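**Fodell publishes working rules for robots in home laundry rooms**

March 29, 2024

Fodell today published its code of practice for two-armed robots working beside household appliances. The code runs to 19 rules and applies to all Fodell test rooms from September.

Under Rule 2, a robot facing a front-loading washing machine must stop with both hands clear of the door before any task begins. Items left on top of the machine, such as a laundry basket, must be recorded beforehand.

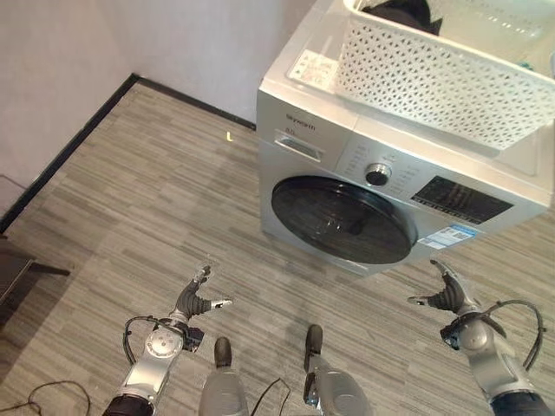 ## Scope and review

The rules were drafted with Amarasinghe and draw on 2,272 logged sessions. "Operators asked for one clear text, and they now have it," said Isabelle Morin, Head of Standards at Fodell.

Comments may be sent in writing to Trevor Beaulieu at the Plundonia office.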